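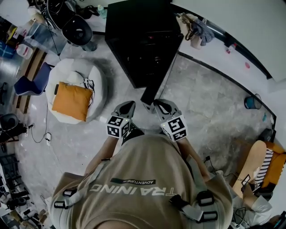 **Vevgate shirtmaking** was the main trade of Vevgate, a mill town on the north bank of the Wulside, from the early nineteenth century until the closing of the last large workshop. The town made plain, loose-fitting shirts for field hands, dockworkers, and bakers. Most were sold at the June fair in Gandbridge.

## History

Shirts were first sewn in Vevgate as piecework. Cloth was cut in a central room and carried out to homes in bundles, and finished shirts were returned at the end of the week. The river trade brought in cotton from the coast, and linen slowly dropped out of use except for collars.

The first factory, Barros, opened beside the lower lock with 400 workers. At its height it employed 691, most of them women from the streets behind the mill. A second firm on the hill road had 500 at its busiest but closed after a fire in the cutting room. Barros went on under several owners and made its last shirts for a hospital laundry.

## Cut and construction

The Vevgate shirt was cut wide through the body, with a straight hem and a square gusset under each arm. The back was gathered into a yoke, and the sleeves were set low so that the arms could be raised without pulling the hem up. Pockets were left off the standard pattern, so small items had to be fixed to the cloth itself, much as a small black clip can be pinned to the front of a loose white shirt today. 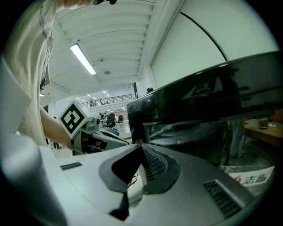
Seams were felled by hand in the early years and by machine later. A felled seam lies flat and has no raw edge, and it held up well to boiling. Buttons were bone at first, then shell. White was the usual color, with a blue stripe offered for butchers.

## Sizes and marking

Three sizes were made for most of the trade's history. Each shirt carried a stitched mark inside the neckband showing the size and the sewer's number. The numbers ran to 600, and a number was not given out again until its holder had left the trade. The historian Albertina Caldeira used these marks to match surviving shirts with the wage books. 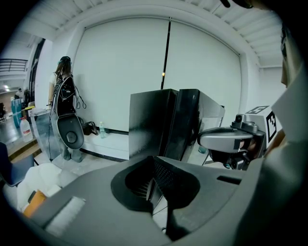
## Surviving examples

Few early shirts remain, as worn ones were usually cut up for rags. The town museum in Vevgate holds a group of unsold stock from Barros, still folded, along with paper patterns and a cutting table. A smaller collection in Gandbridge includes two striped shirts and a child's smock made from a cut-down adult size.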